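Gurnthorpe Village Hall: kitchen and main room safety check, March

Checked by: Rosalie Stöckli
Copy to: Balthasar Schwaiger (bookings), Noemi Blackwood (keys), the folder in the office that opens

1. Front doors and lobby
Both leaves open outwards: Yes
Mat flat to floor: No
Comment: The mat has a curl at the left corner, and has had it since at least the last two checks. I stood on it for a while. It came back up. Please replace the mat or find it a heavier enemy.

2. Fire exits
Main room, car park side: Clear
Kitchen passage: Not clear at start of check, clear by the end
Comment: The panto scenery is back in the passage. I moved the castle into the side store with help from Crisanto Macapagal, who had only come to return a teapot. The push bar works but needs a good shove, more than I would want to ask of anyone over eighty, and most of the lunch club is over eighty. Oil first, then a proper look at the latch.

3. Fire extinguishers
In place: Yes, all
In date: All but the one by the stage
Comment: The one by the stage is being used to hold the curtain back. It does this well. Hofstetter are due to service the lot and I have asked them to bring a hook.

4. Fire blanket, kitchen
In place: Yes
Comment: Reachable, now that the calendar has been taken off it.

5. Emergency lighting
Test switch held down for the usual time: Yes
All lamps lit: No
Comment: The lamp over the ladies' is dead. The one over the gents' flickers, then thinks better of it. Both fittings are the old sort, put in about 2000, and the price of new batteries is getting close to the price of new lamps. I would like that discussed at a meeting, ideally before the biscuits come out.

6. Electrical
Sockets sound, no cracks or scorching: Yes, one exception
Plugs and leads: See comment
Comment: The double socket behind the piano has a cracked faceplate. I have taped over it and written DO NOT USE on the tape. When I came back from checking the loft hatch there was a phone charging in it.
The urn lead is warm along its whole length after ten minutes. Out of use until tested. I know about the coffee morning. There are kettles.

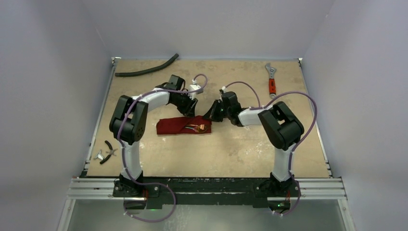

Extension leads are still being plugged into other extension leads, mostly along the back wall. I found a run of 4, ending in a fairy light. Noemi has a long single lead in the key cupboard and will sign it out to anyone who asks her nicely before six in the evening.

7. Chairs and tables
Stacks no higher than the line on the wall: No
Folding tables lock when open: Mostly
Comment: The line on the wall was painted for a reason and the reason had stitches. Table 16 does not lock on one side. I have turned it to face the wall and labelled it. Do not rescue it for the jumble sale, either as a table or as jumble.

8. Kitchen
Gas tap off on arrival: Yes
Fridge temperature within limits: Yes
Worktops sound: Yes
Comment: Fridge was fine. Its contents were less so. If the trifle is yours, it is now nobody's. The knife drawer still has a knife in it point upwards, in the whisk section, and I would like to meet the person who thinks of it as a whisk.

9. Toilets
Hot water not scalding: Yes
Red cord reaches the floor in the accessible toilet: No
Comment: The cord has been tied up in a neat bow, well out of reach of anybody lying on the floor who might want it. I untied it. Cleaners, please leave it hanging, however untidy it looks.

10. Outside
Steps and handrail: Handrail loose at the bottom
Path lights: Working
Comment: Balthasar says the handrail was fixed last month. I invite him to lean on it. The bins have been moved off the ramp and onto the assembly point, so in a fire we shall gather among the recycling.

11. First aid box and accident book
Box full: No
Book up to date: Yes
Comment: No plasters, plenty of slings. One new entry, from Thaddäus Strebel, who reports a bruised shin and gives the cause as "castle". See item 2.

To be done before next check: mat, latch, stage extinguisher, both lamps, piano socket, urn lead, handrail, plasters.

Signed: R. Stöckli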